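Putcombe Community Theatre
Position vacant: Wardrobe Coordinator (part-time, fixed term)

Applications close Friday, July 22, 2022

Putcombe Community Theatre invites applications for the position of Wardrobe Coordinator. The position is part-time, at two days per week, and is offered for a fixed term of two years with the possibility of renewal. It is based at the theatre's costume store on Skadamgate, a short walk from the main stage and rehearsal rooms.

About the theatre

Putcombe Community Theatre presents a yearly program of drama, musicals and youth productions. The costume store holds 2,000 catalogued garments, together with hats, footwear and accessories. Much of the collection was made in our own workroom, and a smaller part came to us when the Cundus Players closed and passed on their stock. Items are used in our own productions and are also hired to schools and amateur companies across the region.

About the position

The Wardrobe Coordinator reports to the Production Manager, Vlasta Procházka, and is responsible for the daily running of the costume store. Duties include:

receiving, checking and returning garments to storage after each production or hire
laundering, pressing and minor repairs
keeping the catalogue up to date, including measurements and condition notes
preparing hire quotes and answering enquiries from schools
attending costume fittings and dress rehearsals as required
organising the work of casual dressers during a season

The successful applicant will also take part in moving the Dreßler collection, a group of period coats and evening gowns now kept off site, into the Skadamgate store. This work is planned for January and will call for some additional paid hours. 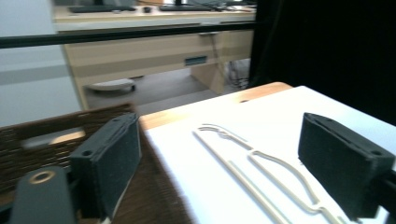
Do I need a formal qualification in costume or fashion to apply?
A formal qualification is welcome, but applicants with practical experience in sewing, garment care or wardrobe work will be considered on equal terms.

Selection criteria

Applicants should address each of the following in writing.

Essential:
Sound hand and machine sewing skills, including hems, fastenings and simple alterations
Knowledge of the care and storage of a range of fabrics
Ability to keep accurate records and to use a basic database or spreadsheet
A courteous manner with performers, hirers and members of the public
Ability to work some evenings and weekends during productions

Desirable:
Experience in a theatre, museum or costume hire setting
Pattern drafting or millinery skills
A current driver's licence

The position involves standing for long periods, climbing a step stool and moving loaded clothing racks. Applicants who would need changes to the workplace or to these duties are encouraged to apply and to discuss their needs with us at any stage. As the role includes contact with young performers, appointment is subject to a satisfactory background check, the cost of which will be met by the theatre.

Conditions

Salary will be set according to skills and experience, and will be paid fortnightly. Leave is calculated in proportion to hours worked. The usual days of work will be settled with the successful applicant, and will vary during production weeks – notice of any change will be given in writing.

How to apply

Please send a covering letter, a résumé of no more than five pages and the names of two referees to Nana Ametepe, Administration Officer, at the theatre office. Applications may be delivered by hand or sent by post or email. Photographs of completed sewing work may be included, but original garments should not be sent.

Late applications will not be accepted. Shortlisted applicants will be invited to an interview and a short practical exercise at the costume store, for which all materials will be supplied. All applicants will be told the outcome in writing.

Enquiries about the duties of the position should be directed to Vlasta Procházka through the theatre office during business hours.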